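Meet the Maker: Athina Drakos of Parsa

I have been looking forward to sharing this one with you all month! If you've been to the spring market in Prullcombe you have probably walked past the Parsa table and stopped, the way I did, with a coffee in one hand and no intention of buying anything. Athina Drakos makes hand-stitched quilted pouches, table runners and the sweetest little pincushions, all from leftover shirt fabric, and she was kind enough to let me sit in her sewing room for a whole afternoon and ask nosy questions.

She started with her aunt's sewing machine and a bag of her husband's old work shirts. "I was going to make rags," she told me, laughing. "Then I cut the first one up and the stripes were so pretty next to each other that I couldn't bring myself to wipe a counter with it." That first pouch went to her neighbor Mahnaz Rashti, who carried it everywhere and got asked about it so often that Athina finally made 14 more and took them to the market. They were gone before lunch.

I asked how she picks her colors, and this is where we lost a good hour (my fault entirely). She doesn't plan on paper. She lays the pieces out on the floor, goes off to make dinner, and looks again when she comes back. "If I still like it with onions on my hands, I sew it," she said. She is partial to a faded blue next to anything mustard, and she'll admit that she has never gotten along with purple.

The business side took longer to come together. Pricing was the hard part, and she says her first tags were so low that Muchen Shao, who sells pottery at the next table, crossed them out and wrote in new ones. "I was mortified," Athina said, "and then they sold anyway." Parsa is now stocked in two shops, Flileck here in town and a gift store over in Uvell, and she still sews every piece herself - usually with the radio on and the back door open.

What's next? Pillow covers, she hopes, and maybe a small class for beginners if she can find enough chairs. I have already put my name down, and I can barely thread a needle!
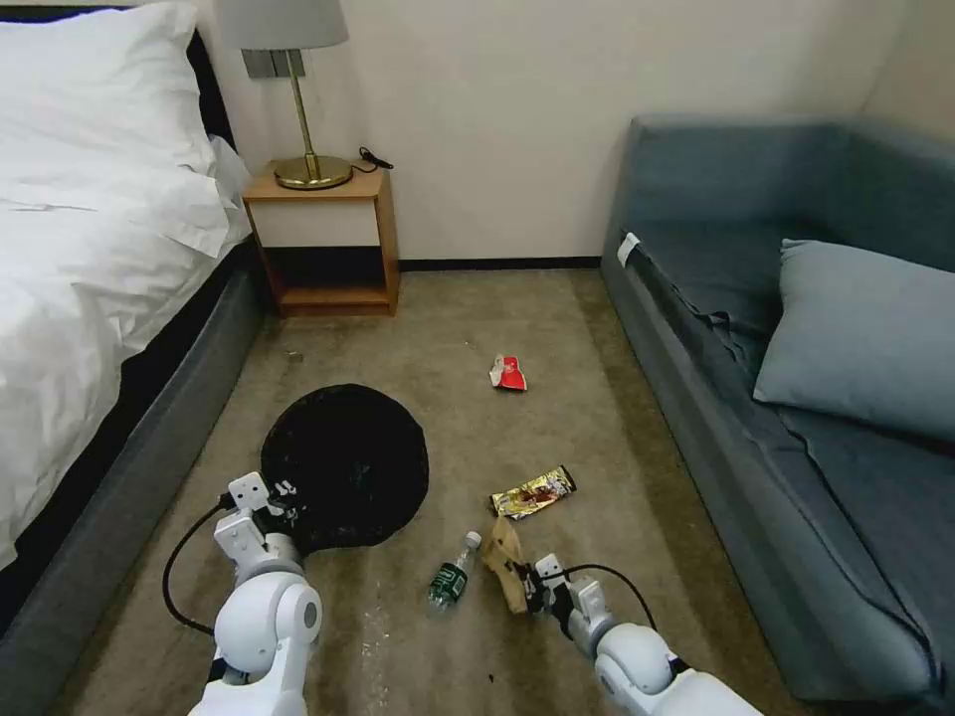
Where to Find Parsa

Athina will be at the Prullcombe market all through March, and her pouches are at Flileck whenever the shop is open. Come early if you want the blue ones.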